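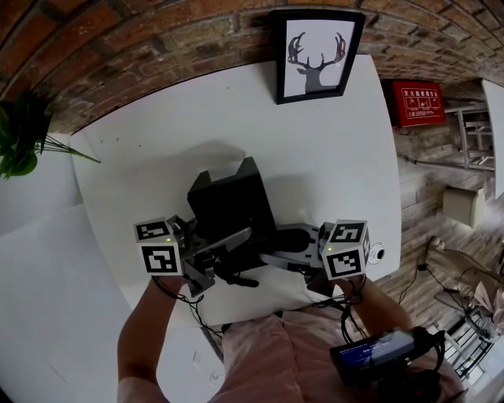 Über uns

Hallo, ich bin Florian Hubmann, und wenn ihr bei Fultura anruft, habt ihr meistens mich am Telefon. Eigentlich sollte auf dieser Seite ein ordentlicher Firmentext stehen, mit Gründung, Leitbild und so weiter. Mathias Kuster hat auch einen geschrieben, der war sehr korrekt und ziemlich lang. Wir haben ihn dann beim Mittagessen laut vorgelesen und beschlossen, dass ich lieber von unserem offenen Nachmittag im Oktober erzähle (Mathias war einverstanden, sagt er zumindest).

Also kurz das Nötigste: Fultura bringt Robotern Handgriffe bei. Aufklappen, einlegen, umdrehen, zudrücken, lauter Sachen, über die man beim Machen selber gar nicht nachdenkt. Dafür machen wir die Bewegungen vor, mit zwei Handgreifern, einer links, einer rechts, und aus den Aufnahmen lernt später der Arm. Angefangen haben Mathias und Urs Oberholzer zu zweit, inzwischen sind wir mehr und der Kaffee reicht nie.

Beim offenen Nachmittag hatten wir 20 Gäste, mehr passen nicht rein, wenn man sich noch drehen will. Um zwei Uhr ging es los. Eine Gruppe kam von der Firma Levine, die Verpackungen macht und wissen wollte, ob sich ihre Faltschachteln überhaupt greifen lassen. Dazu ein paar Leute aus der Nachbarschaft, eine Berufsschulklasse in kleiner Besetzung und meine Tante, die seit Jahren fragt, was ich eigentlich arbeite.

Vorgeführt wurde am weißen Tisch vor der Backsteinwand, unter dem Hirschbild. Der Hirsch ist bei uns so eine Art Ortsangabe – wer sagt »beim Hirsch«, meint diesen Tisch. Ich hatte vorher drei Durchgänge eingeplant, es wurden dann deutlich mehr, weil ständig jemand rief: Nochmal, und bitte langsamer! Das Langsame ist übrigens das Schwierige daran. Man will mit dem Greifer zupacken wie mit der eigenen Hand, und dann merkt man, dass man plötzlich viel weniger Finger hat.

Die weißen Würfel mit dem schwarzen Muster waren der Renner bei den Fragen. Über die Muster lässt sich nachrechnen, wo sich der Greifer im Raum befindet und wie er gedreht ist. Oanh Trịnh hat das an der Tafel erklärt, mit sehr schönen Pfeilen, und die Berufsschüler haben die Tafel abfotografiert.

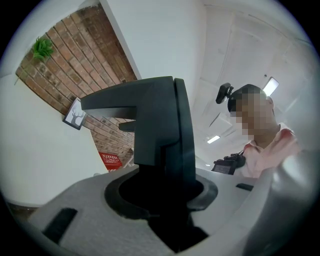
Blick vom Greifer aus, mit Kopfkamera im Hintergrund.

Danach durfte jeder selber ran. Slamet Sinaga stand daneben und hat Tipps gegeben, vor allem den einen: Ellbogen runter! Meine Tante hat ihre Schachtel beim zweiten Versuch aufbekommen und redet seither von nichts anderem. Urs hat in der Ecke mit den Leuten von Levine über Kartonstärken diskutiert, bis das Licht im Flur ausging, und daraus ist inzwischen ein kleines Projekt geworden. Es heißt Bakden, den Namen hat Slamet ausgesucht, und wir sammeln dafür 3.000 Aufnahmen. Wer schon einmal einen Nachmittag lang Laschen aufgeklappt hat, weiß, was das für die Schultern bedeutet.

Wenn ihr auch mal vorbeischauen wollt: Gruppen nehmen wir gern, am liebsten nachmittags, bitte vorher kurz anrufen und sagen, wie viele ihr seid. Ihr dürft eigene Gegenstände mitbringen, solange sie auf den Tisch passen und nicht auslaufen. Schulklassen zahlen nichts. Und falls Mathias abhebt, fragt ihn ruhig nach dem langen Text, er hat ihn noch.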